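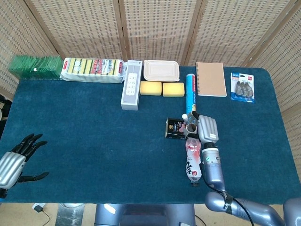 Lorraine Cosgrove
机器人操作方向，独立评测与技术顾问

2022-11-28

Wedine 那篇关于“杂乱桌面抓取”的报告，我前后读了四遍，读到第三遍的时候开始在页边写问号，第四遍干脆自己动手复现。先把结论放前面，省得有人拉到底：方法能跑，提升也是真的，但提升的来源跟报告里讲的那个故事对不上，至少在我这边对不上。

先说他们讲了什么。核心是一个叫 Costar 的模块，夹在感知和动作策略中间。策略每一步给出一组候选动作，Costar 给每个候选打分，分数低的丢掉，剩下的里面挑一个执行。打分依据是所谓“接触后果”，也就是手伸过去以后会碰到什么、碰到的东西会往哪儿跑。报告的主张是，模型从遥操作示范里学到了物体之间的接触关系，所以在东西挤在一起的桌面上，表现比不带这个模块的基线好很多。示范数量是 300 条，作者反复强调这个数字很小。

300 条小不小，要看这 300 条是怎么来的。报告正文只有一句“由熟练操作员采集”，附录里才提到，操作员失败的示范会重录，重录之前的那一条不计入。那就麻烦了。筛过的 300 条和没筛过的 300 条根本是两种东西。我写信问过丢弃比例，对方回得很客气，说没有统计。我相信他们没有统计，这恰恰是我不舒服的地方。

复现用的是 Tikosari 实验间那套双臂平台，两只多指手，头部相机。代码是公开的，权重也是公开的，这一点要夸，现在很多组连权重都不放。桌面铺了深青色的毡布，后面用折叠屏风围起来，免得背景干扰。毡布这件事我后面还要说。

东西是日用品：海绵（散的和整包的都有）、一个扁长的插线板盒子、米色的带盖食品盒、牛皮纸封面的线圈本、一板 3M 的灰色挂钩、一个小黑罐，还有带粉白标签的透明瓶子。瓶子是横躺在毡布上的，旁边不远就是罐子和一根蓝色的长筒，右手要在这一小堆里找地方下手。桌子后沿那一排东西我尽量不去动它，难的全在中间偏右这一块。

为什么挑横躺的瓶子？报告里展示的瓶子全是立着的。立着的瓶子，从侧面合拢手指就行，容错大得很。横躺的透明瓶子有两重麻烦，一是深度相机对透明塑料本来就不太灵，二是它会滚。“接触后果”模型如果真学到了什么，应该在会滚的东西上显出来。我觉得这个要求不过分，毕竟名字是他们自己起的。

设置了 40 组摆放，每组摆好之后拍照存底，带 Costar 和不带 Costar 各跑一遍，中间按照片复位。复位是手工的，有误差，我不装作没有。先后顺序抛硬币决定。判成功的标准是抓起、抬离桌面、稳住，同时没有把旁边的东西碰倒或推开一大截。“一大截”我事先在毡布边上用尺子定了线，免得跑完以后自己跟自己讨价还价。

结果：带模块的那一边确实更好，肉眼就能看出来，手不那么莽了，会先往空的一侧绕一下再下去。跑到这里我挺高兴的，差点就想写一篇夸它的博客。

然后我做了一件报告里没有做的对照。把学出来的打分换成一条土规则：算候选动作的手部轨迹离最近点云有多远，离得远就给高分，离得近就给低分，目标物体自己不算在内。就这么一条，没有学习，没有示范，半个下午写完，其中一大半时间在调坐标系。

土规则和 Costar 在我这 40 组里基本分不出高下。分开看，土规则在靠近蓝色长筒的几种摆法里还略占便宜，Costar 在海绵附近好一点（海绵软，碰了也没事，土规则不知道这个，绕得过远，手腕就别扭了）。样本这么少，这些细节我不敢当真，放在这里给想接着做的人当线索。

所以我的怀疑是这样的：模块学到的大部分内容可能就是“离别的东西远一点”。这当然有用，只是这跟理解接触后果隔着一大段路。真正能区分两者的，是那些必须碰到旁边东西才能抓起来的情形，比如先把罐子轻轻拨开，手指才塞得进去。我试了 2 种这样的摆法，三种策略（基线、Costar、土规则）全都不行，Costar 的反应是把所有候选都打成低分，手停在上方不动。报告里管这个叫“安全停止”，并且不计入失败。请回头看一下他们的主表，分母是怎么算的。我按自己的理解重新加了一遍，把停住不动的也算进分母，优势就缩水了，缩多少取决于附录里几个写得含糊的格子该怎么读，我不替他们填。

再说毡布。毡面摩擦大，瓶子滚得慢，手指蹭到一下也未必跑掉。报告的桌面是什么材质没有写，从视频看像是某种垫子。我后来把一部分摆法挪到光板桌面上重做，三种策略都变差，带模块的也没有更抗造。按道理，懂接触后果的模型应该在滑的桌面上更谨慎，可是打分的分布几乎没动。它大概根本没有分辨桌面的依据，训练数据里恐怕就一种桌面。这不算罪过，但摘要里“泛化到未见环境”那句话，我建议删掉，或者改成“未见物体”。

Costigan 的朋友读了草稿，替报告说了几句话，我觉得公平起见应该写出来。第一，我的手和他们的手不是同一种，手指合拢的方式不同，候选动作的质量可能先天就差一截，打分模块再好也救不回来。这条我认，没办法排除。第二，土规则依赖干净的点云，我的屏风和毡布把背景弄得太干净了，换到真实厨房台面上，规则也许先垮。这条我半信半疑，学习的方法到了真实厨房也要垮的，谁先垮得测了才知道。第三，他说审稿人不会要求跟这么土的东西比。这条我只能说，那审稿人应该要求。

我对这一类工作的意见其实很老套：在主表里放一行不要脸的简单基线。不要放三年前某个没人维护的方法，也不要放自己砍掉一半模块的残血版，就放一条任何一个研究生一天之内能写出来的规则。如果学出来的东西赢了它，那一行会成为全文最有说服力的一行。如果没赢，早点知道也好，省得别人买了机器、搭了桌子、剪了毡布，才在第四遍读附录的时候想明白。

几个复现时踩到的坑，给要动手的人：

公开权重默认的相机内参跟说明文件里写的不一致，以权重目录下面那份为准。

候选数量在代码里的默认值比报告里写的多，改回报告的数值以后，带模块的一边会掉一些。我上面的结果用的是代码默认值，算是对他们有利的设置。

右臂的线缆要自己盯着，我这边那根黑线顺着前臂绕下来，有几次手腕转到极限附近会绷紧，这几次我都作废重跑了（两边同样处理，作废记录在表里）。

透明瓶子的标签朝向影响很大。粉白标签朝上的时候点云还像个样子，标签压在底下的时候基本是一团洞。报告没有提标签朝向。

摆放照片、打分日志和那条土规则的代码都整理好了，十二月会放出来。Wedine 那边我已经把草稿发过去，他们说想先核对分母的事，如果核对下来是我读错了，我会在这篇顶上改，原来的文字留着不删。光板桌面那部分我还想补一轮，眼下插线和支架都摊在地上，得先收拾出来再说。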